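The fruit bowl theory of eating better

Every July the same advice comes around, and this year it arrived in a glossy flyer from Hakoline, tucked in with the water bill. Put a bowl of fruit where you can see it and you will eat more fruit. Put the chips in a high cupboard and you will eat fewer chips. The flyer calls this "kitchen design for healthy habits" and gives a web address where you can buy the bowl.

I have no quarrel with fruit. My trouble is with the size of the promise. The flyer says 3000 households tried the method and "felt the difference," and stops there. It doesn't say which difference, or how long they felt it, or what happened in the households that were left alone. I wrote to ask. The reply thanked me for my interest in wellness and offered me a discount on a second bowl.

Begoñe Lorente ran the canteen at the old Stomen plant for years and had the same idea sold to her by a consultant. Out went the pastries from beside the register and in went apples. Sales of apples rose for two weeks. Then the line cooks started finding them in coat pockets, in the recycling and on the windowsill by the loading dock, going soft. "They bought them because they were there," she told me. "Same reason they used to buy the pastries." She put the pastries back on a Sunday shift and had no complaints.

Now, one canteen is one canteen, and I would be as bad as the flyer if I made a law out of it. People do grab what is close at hand. I do it myself. But a thing being easy to grab is a long way from a household changing how it eats, and the money is usually made in the gap between the two.

Pears make the point better than apples. They are hard as a doorknob for days and then good for what feels like an afternoon - if you happen to be out that afternoon, too bad. Leaving them on show does nothing about that. Checking them does. Press gently near the stem, and if it gives a little, eat it or move it to the fridge.
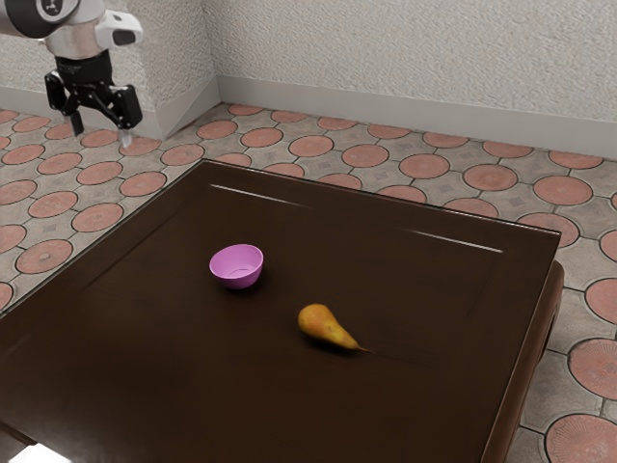 What I would do with the money

Skip the bowl. Any bowl you own will hold fruit. Buy less of it at a time and go back sooner, which costs nothing extra if you pass a store anyway. Esko Miettinen buys five pieces on his way home and doesn't shop for fruit again until they are gone. I asked him whether he keeps them in sight and he had to think about it. (In the bag, mostly.)

The same goes for the Zoseck storage boxes that got so much praise at the last members' evening. Kadir Yüksel has offered to lend his to anyone who wants to try them against a plain paper bag, and I wish somebody would - same fruit, same shelf, same week. Write down what you find before you decide what you think of it. If the boxes win I will print that in this column, and I will buy one.

Replies to the usual address, please. Recipes for overripe pears are also welcome, as I have several.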